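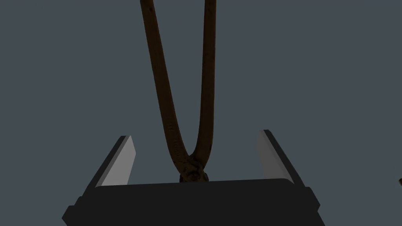
graspnerd_ohio
Went to the Karkari open day in September, finally. Writing this fast before I forget it all. Main thing was the grasping demo – they run everything in simulation first, then on the real arm in the back bay. You get a screen of the sim while somebody talks you through it. The object I got to see up close was a pair of rusty old tongs, handles up, pivot down by the palm, fingers wide open on either side of it. Good pick for a test I think. Long skinny handles, lumpy joint, all the weight in a weird spot. They said the object set is 1,012 scans, mostly hand tools and kitchen stuff. Parking was awful btw, go early.

tolbert77
Was the whole day sim or did they run hardware too? I drove two hours to one of these last year (different company) and it was all screens.

graspnerd_ohio
Both. Sim in the front room all day, real arm at 11 and again at 2. The 2 o'clock one ran long and half the people left for the food truck. I stayed. Real arm did a box end wrench, a mug, and a plastic funnel. Missed the funnel the first time, got it on the second.

quietservo
Nice to hear somebody went. I skipped it, figured it'd be a sales pitch.

Question about the tongs. Going for the pivot? From that pose it looks like the palm is coming in right under the joint, and the fingers are open way wider than they need to be for something that thin. Seems like a wasted move. I'd want it half closed before it even gets near.

graspnerd_ohio
I asked pretty much that. Guy said they start every try fully open and let the policy decide. Costs time but fewer knocks on the way in. No idea if thats true in general, it's what he said.

quietservo
Fine for a demo. Not fine on a line. If you open all the way every cycle you pay for it every cycle.

mabel_runs_plc
Depends what's on your line. We run mixed bins at work, nothing shows up the same way twice. I'd take the full open and the extra time over a finger clipping a part and sending it under the guard. Been under that guard. Not fun.

quietservo
OK but your bins are a special case.

mabel_runs_plc
Half the shops in this county are a special case then.

tolbert77
lol

Anyway what is the point of putting rust on the thing? It's a sim. The gripper doesn't care what color it is. Looks like something out of my grandpa's barn floating in gray fog.

graspnerd_ohio
Camera cares. Policy works off images, so they want ugly surfaces in there, not just clean shiny models. He had a slide on it with the success rates for textured vs plain but I didn't write the numbers down, sorry. Textured was better. Not by a mile.

tolbert77
"Not by a mile" is doing a lot of work there. I'd want to see that slide.

graspnerd_ohio
Same. They said a writeup is coming. No date.

hexkeyharry
I was there too! Morning group. Did you get to try the teleop station? Line was crazy but worth it. You get a handle with a trigger and drive the sim gripper yourself. I got a hammer and dropped it over and over, kid behind me picked it up first go. Then they switched objects on me and I got some sort of pliers and did a bit better. You really feel how little you can tell from one view – I kept thinking I was lined up and I was way too far forward. Same problem with that tongs view, you can't see the business end at all from behind the palm. If I was driving I'd want a side camera.

graspnerd_ohio
Didn't get to teleop, line was closed by the time the arm finished. Annoyed about that.

Agree on the side cam. Somebody in my group brought it up and they said they have a second view in the sim but the demo screen only shows one.

quietservo
That's the sort of thing that bugs me about open days. You see one angle, one good run, then there's cookies.

hexkeyharry
There were cookies. They were good.

But come on, the funnel missed right in front of everyone and they just left it running. I've been to the Silness one where they cut the feed whenever something slipped. This was way more open.

quietservo
Fair. Silness was bad. I take back the cookies remark, not the rest.

benchtop_wren
New here, sorry if this is a dumb question. Two flat fingers like that, can they even hold something round like the joint on those tongs? Seems like it would roll out. I teach shop at a middle school and we have a little kit gripper with the same kind of flat pads, and it drops anything with a curve. We put rubber bands around the pads, helped a bit.

mabel_runs_plc
Not dumb. Flat pads on a round thing gives you two thin contact lines and it can swing. Rubber helps a lot. On tongs I'd grab across the handles up close to the joint where they come together – flatter metal there and it's still near the heavy part. Rubber bands are a legit fix, we did worse than that for a year.

quietservo
Agree with mabel for once. Across the handles, just up from the pivot.

graspnerd_ohio
Can't tell you which they ended up with. The sim kept resetting to the start while he was talking and then we got moved along to the next room. Bad timing.

benchtop_wren
Thank you both! Is it ok for students? Thinking of bringing a group, 12 and 13 year olds.

hexkeyharry
There were kids there, see above, one of them embarassed me. The front room is fine. For the real arm you stand behind a taped line and they're pretty strict. Email them first if it's a whole class, the back bay is small.

tolbert77
What does the setup cost, did they say? Gripper only.

graspnerd_ohio
They wouldn't give a price on theirs. Somebody asked about the Rivadeneira one for comparison and the guy said 2,000 and change, without the mount. Take that with salt, he wasn't reading it off anything.

mabel_runs_plc
We got quoted 1,434 on an Elier last spring, pads extra. Pads wear out faster than they tell you so budget for that.

tolbert77
Pads extra, of course. OK thanks. Might go to the next one if they bring the slide.

graspnerd_ohio
Will post if I hear when it is. And if anyone from the afternoon group got a video of the funnel miss please put it up, my phone was at 2 percent.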